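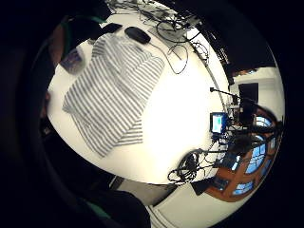 Fig. 1 — Poste de pliage, tissu rayé sur table blanche, câbles et écran à proximité.

Séance 4. Bonnes pratiques au poste de démonstration

Ces notes reprennent le règlement de l'atelier Rinport, que nous suivons aussi à Flalldale.

1. Zone de travail. On garde 10 cm libres tout autour du tissu. Souris, téléphone, étiquettes et petits objets sont à retirer avant l'enregistrement, sauf si la consigne de la tâche les demande.

2. Câbles. Aucune boucle ne doit se trouver dans le trajet de la main. Les câbles passent derrière la table et sont attachés — pas de ruban adhésif sur le plateau.

3. Lumière. Le réglage conseillé est de 800 lux. Une surface blanche trop éclairée fait perdre le détail des rayures.

4. Fichiers. Chaque essai reçoit un numéro et une ligne dans le cahier, même s'il est raté. La série Shirazi compte 994 essais, dont 63 rejetés pour un objet oublié dans la zone.

À préparer pour la séance 5 : lire la fiche Rilley (pages sur l'arrêt d'urgence) et proposer une disposition des câbles pour le poste de la fig. 1.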